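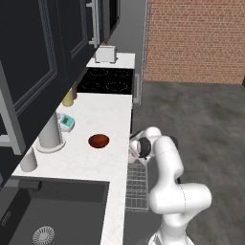

Simulated kitchen, arm at the counter beside the bowl.

Open day demo: run the arm live in simulation, or play back recorded runs?

Our lab in Arnley has an open day on 29th January and I have been given the manipulation corner. The real arm is committed to another project until July, so the plan is to show the simulated kitchen on a large monitor. The task is a pick and place: take hold of the bowl on the marble counter, lift it, set it down further along the counter toward the cooktop. The policy was trained on 774 demonstrations in the same kitchen with the bowl start position varied.

Setup is one workstation, one GPU, and Moveo as the front end for resets and camera control. An episode takes 14 seconds of simulated time, but with the renderer at full quality it runs slower than real time on this machine and the motion looks sticky. With reflections turned down it keeps up, but the marble and the inside of the bowl lose most of their shine and the picture looks cheap on a big screen.

What I need to decide:

Live rollouts or recorded ones. Live failures are mostly the gripper closing on the near rim too high and the bowl slipping on the lift.

Whether to keep the default camera. It looks down the counter with the sink in the foreground and the arm coming up on the right. I like it for the overview, but the arm hides part of the dishwasher rack and visitors last year at Nirncombe kept asking what the rack was for. It plays no part in this task.

Whether to let visitors move the bowl before a run.

The audience is general public plus a few people from local firms. Groups come through at fixed intervals and each group gets 6 minutes with me.

posted by gantry_offset

Run it live and keep recordings as a fallback. I have done both. With playback, the first technical visitor asks you to change something and you have to say you can't.

Points in order of importance:

Lower the render quality for the live view. Motion at the correct speed matters more to the public than reflections. Put a full-quality still on a second screen or a printed board if you want the marble to look right.

Let visitors choose the bowl position, but from presets. Do not give them a free drag. Someone will put it over the sink or against the back wall next to what looks like a paper towel holder, and the arm will either miss or clip something. Test every preset beforehand, 100 rollouts each, and drop any position that does badly. Fix the random seed only if you are prepared to admit it when asked.

Log success and failure for each group and show the running tally. People accept a dropped bowl much more readily when the success rate is on the screen next to it.

For the rim grasp problem, check the contact settings before you retrain. A slip at the start of the lift is often a low friction value on the finger pads or a solver step that is too coarse for a thin curved edge. Halve the step and compare. If the slip rate changes a lot, the policy is not the main cause.

Keep the default camera for the first run and add a wrist view as an inset. Close the dishwasher in the scene file if the rack draws questions. In most kitchen assets it is a single joint value. Check afterward that the closed rack has not changed anything the policy sees, or run the presets again.

Six minutes is enough for three runs and some talk. Do the first run without speaking over it.

posted by Aliyu

just use the recordings, open days are not the place for debugging. we had the simulator hang in front of the mayor's party and the restart took longer than their whole slot

posted by brickwall_collider

Mostly agree with Aliyu. Two additions.

Restart the simulator between groups even if it looks healthy. Ours used a little more memory with every reset and began to stutter by the afternoon. A scripted restart on a hotkey fixed it.

Write SIMULATION on the screen in large type. At our event a fair number of visitors assumed the monitor was a camera feed from another room, and one asked to be taken to see the kitchen. The brick wall and concrete floor in your scene will add to that impression. A label in the corner of the Moveo window is enough, but make it readable from the back of the group.

On the seed: leave it random. The presets already limit the spread.

posted by torque_ripple_9

Update from gantry_offset: halved the step and most of the slips went away. Going live with four bowl presets, dishwasher closed, recordings on the desktop. Still fighting the inset view, which drops the main window's frame rate whenever it is open. I will post that separately.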